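Chapter 9
Chores as a Test of Manipulation

A chore is a poor benchmark and a useful one. It is poor in that no two kitchens or packing benches agree on what counts as finished. 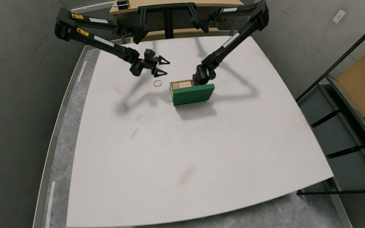 It is useful in that it cannot be passed by strength or speed alone. Putting a band around a box, folding a towel and closing a bag all require contact with something that bends, and contact with bending things is where most programs still fail.

Two bodies of results are used in this chapter. The Rurnton trials covered 17 household tasks, each attempted by a two-armed machine under fixed lighting. The Cernport trials covered a single shop-floor task, banding and stacking, over 854 attempts, of which 422 were completed without human help. A rate just under one half is of interest to a researcher. A shift supervisor would reject it.

Section 9.1 defines a chore in terms of start state, end state and allowed damage. Section 9.2 treats rigid objects, for which the methods of Chapter 8 are mostly enough. Section 9.3 takes up soft and elastic ones - the harder case - and introduces the Travar scale. Readers who have not met contact models should review Section 6.4 first.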